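4. Recording your demonstrations

By now you should have both hand grippers charged, paired with the Zestix recorder and calibrated (section 3). If the recorder still shows an amber light for either hand, go back and sort that out first. I've tried recording through an amber light and ended up binning a whole morning's work.

I'm going to use the laundry task all the way through this section, as that's what we were working on at Riis when I wrote it. The steps are the same for dishes, cables, boxes or whatever you've got in mind.

4.1 Laying out the station

1. Pick a spot where you can stand comfortably and reach everything without stretching. If you have to lean, you'll lean differently every time, and your arms will be sore by lunch.

2. Hang your backdrop, if you're using one. Any cloth will do. Give it a tug at the bottom corners so it doesn't drift when you walk past.

3. Put the basket where both grippers can get to it at once. Try closing the left and right hands over it a few times before you record anything.

4. Tie back any loose cables near your elbows.

5. Switch on the lights you mean to use and leave them on for the whole session. Daylight coming and going is fine, and I like having a bit of it in the set.

Note: don't tidy too hard! My first set was recorded in a station so bare that the trained model went to pieces the moment Hubert Trummer put a mug down next to it. Leave some ordinary clutter about and move it now and then.

4.2 Recording an episode

An episode is one go at the task, from hands resting to hands resting again. For laundry, one garment is one episode.

1. Drop the garment over the basket. Don't arrange it. If you catch yourself smoothing out a sleeve, pick the thing up and drop it again.

2. Hold both grippers open, pointing down, clear of the cloth. Wait for the recorder to beep.

3. Press the thumb button on the right hand. You'll hear two beeps, which means both hands are being recorded.

4. Move in and take hold of the garment. Go at the speed you'd use if you were slightly tired. Quick snatches blur the picture and the tracker loses its place.

5. Do the task. Keep going if you fumble, and recover the way you naturally would (see 4.4).

6. Bring both hands back to rest and press the thumb button again. One long beep means the episode has been saved.

Caution: keep your real fingers behind the guard while the grippers are closing. The pinch isn't dangerous, but it does hurt, and I've said things on the audio track that had to be deleted.

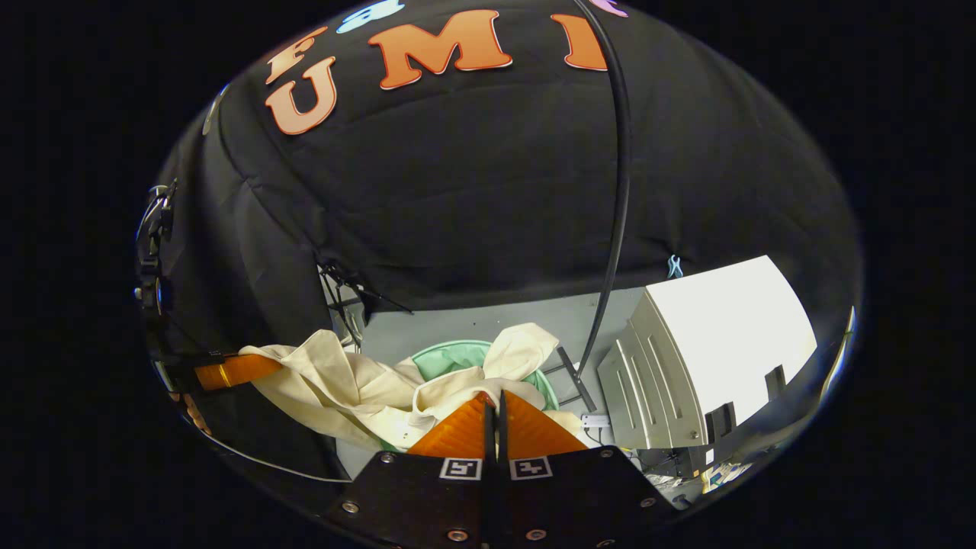
Taking hold of cloth is the part that needs the most practice, so let's spend a minute on it. What you're after is a small, definite pinch, deep enough that the cloth won't slide out and shallow enough that you haven't scooped up three layers by mistake. I go in from above with the fingertips nearly together and use my other hand further out on the garment. With the cream one over the green basket, orange gripper fingers are at the cloth, one up against its left edge and the other pressing into the folds from the front, and you can still see the two black-and-white markers just below the front pair. Keep those markers in view as much as you can! If you let a sleeve flop over them, the software has to guess how far the fingers are open, and its guesses are poor. A brief cover-up is all right. Anything longer and you may as well start the episode again.

4.3 How many, and how varied

For a first laundry set, aim for 117 good episodes. You can do it in a day if someone else is dropping the garments for you, or over 2 days on your own, which is kinder to the wrists.

Change something every few episodes:

- the garment (thick, thin, stretchy, the awkward one with a hood)
- how it lands on the basket
- where the basket stands
- which hand goes in first
- your own height, by swapping operators

That last one makes a bigger difference than I'd expected. Johanna Zürcher is a good deal shorter than me, and once we had mixed her episodes in with mine the model stopped reaching over the far side of the basket. If you can only borrow a second person for an hour, borrow them.

I stop for a break after every 22 episodes. By then I've usually slipped into a rhythm, and I start doing the same grasp over and over without noticing.

4.4 Mistakes: keep or bin?

Keep the episode if:

- you dropped the garment and picked it up again
- you missed the first pinch and had another try
- you changed your mind about which corner to go for

Bin the episode if:

- a bare hand came in to help
- you stopped to talk to someone
- the recorder beeped four times (tracking lost)
- the garment ended up on the floor and stayed there

To bin one, hold the thumb button for a slow count of three. You can also do it later in Pidia, under Review, but you'll have forgotten which one it was. Do it there and then.

Note: recoveries are worth having. A model that has only ever seen tidy grasps has no idea what to do after a bad one. Please don't stage them, though. Pretend fumbles look nothing like the real sort, and you'll make enough of the real sort by mid-afternoon.

4.5 Before you pack up

1. Check the episode count on the recorder against your own tally.

2. Open Pidia and play back the first, the last and any three from the middle. Look for smears on the lens, markers hidden by cloth, and anything that has crept into view since the morning.

3. Type a session note. Garments used, operators, anything odd. "Changed bulb after lunch" is a perfectly good note.

4. Copy everything to the Skutach drive and wait for the green tick. Don't pull the recorder's card before it appears, even if the progress bar looks finished.

5. Wipe the fingertips with a barely damp cloth. Lint builds up surprisingly fast and makes them slippery.

6. Put both grippers on charge. If either battery reads under 70 per cent tomorrow morning, leave it on the charger and start with the spare.

Training can begin as soon as the green tick shows. Section 5 covers sorting your episodes into folders and starting the first run.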